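Grustmont Community Workshop
Frequently Asked Questions for Members and Visitors
Last updated March 28, 2024

The answers on this page cover membership, bookings, storage and conduct in the shared work areas. Members are also bound by the signed membership agreement, which takes priority if the two differ. 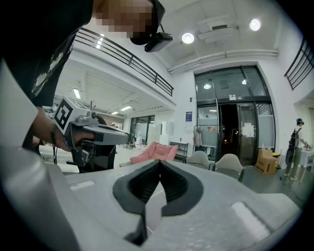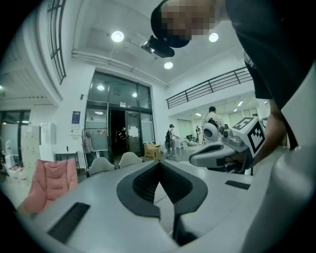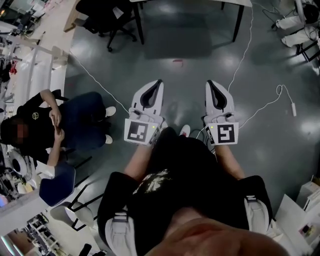
Membership

Who may become a member?

Membership is open to any person aged 18 or over who lives, works or studies in the Grustmont district. Applicants must show one form of photo identification and one proof of address, or a letter from an employer or school. Applications are reviewed in the order in which they are received.

What does membership cost?

The full annual fee is $398. It may be paid in one sum or in 4 equal installments. Members who join partway through the year pay for the remaining months only. The fee covers use of the benches, the meeting table and the reading shelf. It does not cover materials, lockers or classes.

Is there a reduced rate?

Yes. Full-time students and residents who receive housing assistance may apply for the reduced rate. Please attach the supporting letter to your application. A reduced rate cannot be applied to fees that have already been paid.

Can I share my membership with a family member?

No. Each membership is personal. A household discount applies when two or more adults at the same address hold memberships, and should be requested at the time of renewal.

Bookings

How do I book a bench?

Benches are booked through Merkano, the online booking system. Your sign-in details are sent by email when your membership begins. A booking may be made up to nine days ahead and may last up to four hours. Members may hold two open bookings at any one time.

What if I need to cancel?

Please cancel in Merkano as early as possible, so that the bench can be offered to another member. A booking that is not claimed within the first half hour is released. Members who repeatedly fail to attend may have their booking rights paused for one month.

May a group book the Lodhi Room?

Yes. The Lodhi Room is available to member groups and to outside organizations. Requests should be sent in writing to Aarti Malhotra, Bookings Manager, with the purpose of the booking, the number of people expected and any furniture needed. Outside organizations must also provide proof of insurance. The room is not available in February, when the annual inspection of the building takes place.

May I bring a guest?

Each member may bring one guest at a time. Guests must sign in at the front desk and remain with the member throughout the visit. They may watch and assist, but may not use powered tools.

Storage

Are lockers available?

Small and large lockers may be rented by the quarter. When all lockers are taken, names are added to a waiting list held at the front desk. Food, fuel, solvents and batteries that show any sign of damage may not be stored in a locker.

Can I leave unfinished work on a bench?

No. Benches must be cleared at the end of each booking. Work that cannot be moved safely – for example, a piece with glue still setting – may be placed on the holding shelf with a dated label that gives your name and telephone number. Items without a label are treated as lost property.

What happens to lost property?

Lost property is kept at the front desk for four weeks and is then donated or recycled. Wallets, keys and telephones are locked away separately and are returned only on proof of ownership.

Safety and Conduct

Do I need training before I use the tools?

Hand tools may be used once you have attended the general introduction. Powered tools require a separate session for each machine. Training completed elsewhere is welcome but does not replace these sessions.

How do I report a broken tool?

Stop using the tool, attach a red tag and enter the fault in Zistelum, the maintenance log, which can be opened on the terminal beside the front desk. Please do not attempt a repair yourself, even if the fault seems minor.

How do I make a complaint?

Complaints should be sent in writing to Benedita Teixeira, Member Services. You will receive an acknowledgment within two working days and a full reply within nine. If you are not satisfied with the reply, you may ask for the matter to be reviewed by the Director. Requests for review must be made within one month of the reply.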